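Tuesday, late

Gripper day again! I told myself I'd be done by lunch and I've only just shut the laptop, but it was the good kind of long day, the kind where I forget to eat the sandwich I made.

So the Greditz and the Fultar finally went head to head in the same simulated bedroom. I've been putting this off since February because the Fultar model came with its finger joints defined backwards and every time I closed it, it opened (I said some things out loud about that). Fixed it over the weekend by flipping two signs in the joint file. Two signs! After all that sulking.

I'm using the bedroom from the Farooqui set, the one with the long dresser and the dark bed. I like it more than the kitchen everybody else seems to use. A kitchen counter is flat and hard and tells me very little about what a gripper does when the thing under it has lumps and slopes. A blanket is mean. Whatever I put on it tips over a little and then the wrist has to come in at some angle I didn't plan for.

Ran the Greditz first, 60 tries with the meter as the target. It's a nice gripper, quick and tidy, and I'd still pick it for anything shaped like a block on a table. But its fingers are short, and when the meter leans back into a fold the palm gets there before the fingertips do. It got the meter up 34 times. I wrote that down, looked at it, and ran a few more with the approach height raised, which helped, but I'm not mixing those in with the others.

The Fultar looks clumsy next to it, all angular plates and little joints, and I fully expected to be annoyed by it. I wasn't! It opens wide, and that matters a lot with a box-shaped thing that has terminals sticking out of the top. My favorite grasp of the day went in low around the case and left the terminals alone. My least favorite went for the red terminal like it was a handle — technically a lift, and the meter spun around like a key on a string. I counted it as a fail and argued with myself over that for longer than I should have.

I don't have the full Fultar number yet. The Mateck controller quit on me partway through the batch. It was the same old complaint as last month, where the force target jumps as the fingers first touch and the controller decides something awful has happened and locks up. I had the cap at 2000 and had forgotten that the Fultar file uses different units from the Greditz one. Completely my own doing. Changed it, restarted, and now it's chewing through the whole batch from the top while I write this with my feet on the radiator.

Other things to remember before I lose them. The shadows in that room are strong and the overhead view loses the meter when the arm leans over it, so try the side view too. The blanket is so dark that a black meter nearly melts into it, and the white dial is doing most of the work for the detector. I'd love to swap in a light blanket and see how much of my score is really just the dial. Also the remote on the dresser would make a decent second target, since it's thin and lies flat and I bet the Greditz takes that one easily.

Going to bed. If the batch dies again I don't want to know until morning.

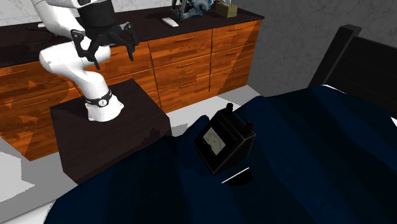

Notebook 2, page 34

Fultar on the arm, open, up by the dresser, with the meter waiting on the blanket. Must decide whether the little white stick in front of the meter stays for the next batch. I keep going back and forth — it makes the low approach more interesting, but the Greditz runs should have it in the same spot or the comparison's no good. Leaving it in for now. Check the units FIRST tomorrow.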